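4.2 Duplicate and near-duplicate place records

Check-in posts name a place in one of two ways. Either the user picks the place from a list offered by the service, or the user types a name and the service creates a new record. The second route is the main source of duplicates. A filling station on the edge of a town may be entered once under the fuel brand, once under the name of the shop and once under the name of the road, and all three records then gather posts of their own.

We looked at this in the Jurnlow collection, which holds public check-in posts for filling stations, roadside shops and the cafes attached to them. After the cleaning steps in Section 3, the collection held 1,258 place records. Each record has a name, a pair of coordinates, a category chosen by whoever created it and a list of posts. It does not hold a street address in every case, and where it does the address is often just the name of the nearest town.

Matching was done in two passes. In the first pass, records were compared by name after removing punctuation, capital letters and a short list of common words such as "station", "store", "stop" and "the". In the second pass, records lying close together were compared whatever their names. Pairs found by either pass were put in front of a reader, who marked them as the same place, different places or not clear. The reader saw the names, the map position and up to five posts from each record.

The reading was done at Gunulgate over the course of September. Pairs marked as not clear were read again by a second person, and where the two still disagreed the records were left apart. We preferred to leave a true duplicate in the data than to join two places that had nothing to do with each other, as a wrong join moves every post from one place to another and is hard to spot later.

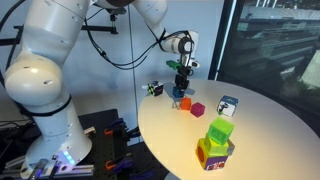

Clifford Beaudoin
Research Associate, Place Data Group, Gunulgate

Figure 4. White robotic arm with a black gripper pointing down toward a table.

The two passes together led us to merge 265 records into others. Of these, 196 were found by name and the remaining 69 by position alone. The second group is the more interesting one. Most of its members carry a name that only makes sense to the person who typed it – a joke, a song lyric, a nickname for the shop – and no amount of work on spelling would have brought them together with the proper record.

Pacheco gives a good case. The town has one filling station, which changed brand during the period covered by the posts. The old brand name, the new brand name and a private nickname were all in use at the same time, and the old name went on being used long after the change. A reader who knew only the names would have marked these as three places. The posts settle the matter, because they mention the same car wash and the same turning off the main road.

Pumia shows the opposite problem. Two stations of the same brand stand on either side of a dual carriageway, and their records share a name and very nearly a position. The name pass offered them as a match, and so did the position pass. They are separate sites with separate shops, and drivers can reach only one of them without going on to the next junction. We kept them apart, but it is likely that some posts meant for one are filed under the other, and we have no way to put those right.

Merging changes the shape of the data more than the number of records suggests. Before merging, a large share of places had a single post. Many of these turned out to be stray copies of busy places, so that the count of rarely visited places was too high and the count of posts at busy ones too low. Any measure that depends on how often people return to a place will be affected in the same direction, as a user who visits the same shop under two names looks like someone who has visited two shops once each.

The category field was of little help. Users chose "petrol station", "convenience store", "food" and "travel" for what was plainly one building, and in a few cases "home". We did not use category in matching, and where merged records disagreed we kept the category of the record with the most posts.

There are limits to what was done. Position was taken as given, although a phone may place its owner some way down the road, and a check-in can be made after the driver has left. Names in scripts other than Latin were left out of the name pass and could be found by position only. The list of common words was drawn up by hand and suits English names better than others. A station named after a saint or a family may lose nothing in the first step, while one called simply "The Station Store" is left with no name at all. Such records were sent straight to the second pass.

The merged file, dated 30 May 2023, is the one used in all the tables that follow. The original record numbers have been kept in a separate column so that each merge can be undone. Section 4.3 deals with posts that repeat the same text under more than one place.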